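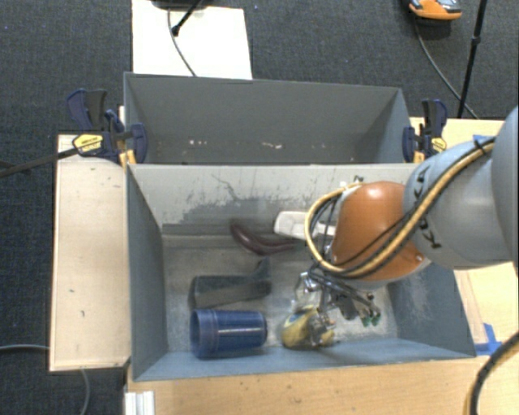

A reader wrote in February that if a machine can pick parts out of a bin all night, it can empty a dishwasher, and that the people saying otherwise are protecting their jobs. I've had a few versions of that comment on this blog and it deserves a proper reply.

Picking from a bin and doing a chore overlap less than you'd hope. In a factory the bin usually holds one kind of part. Someone has measured it, chosen a gripper for it and settled on the lighting. A mixed bin is harder. A cup on its side presents a rim, a curved wall and a base, each wanting a different approach, and whatever is lying against it limits which of those the fingers can reach. Shiny and clear surfaces are still a nuisance for depth cameras. The walls of the bin matter as well, because an item hard up against one leaves no room for a finger on that side.

Then there is the rest of the job. Emptying a dishwasher means pulling out a rack that sticks, telling a clean mug from one that has collected grey water in its base, and finding the right shelf in a cupboard that was rearranged last week. Grasping is maybe the best understood portion of that list.

I keep a small spreadsheet of products that claim to do this work. The Liro brochure promises kitchen tidying, but the fine print restricts it to rigid items under 2 kg on a clear bench. Trarance sells a shop-floor cell for sorting returns and is more careful: it quotes a pick rate for boxed goods and declines to give one for loose goods. I trust that more than I trust a big number. Erraji has a laundry folder that handles towels and asks you to feed them in by the corner, which was the part I wanted done for me.

My own test is dull. I want 10 household objects, chosen by somebody other than the vendor, moved from one tub to another, with the order and position changed each time, for 8 hours. Count the drops, the double picks and every time a person reaches in. Skasska agreed to run a shorter version, 6 hours, and I'll post the intervention log when they send it - the raw log, with the colour-coded summary left off.

For now my answer to the reader is that sorting is close in places where somebody controls what goes into the tub. The dishwasher is still mine, and the bottom rack still sticks.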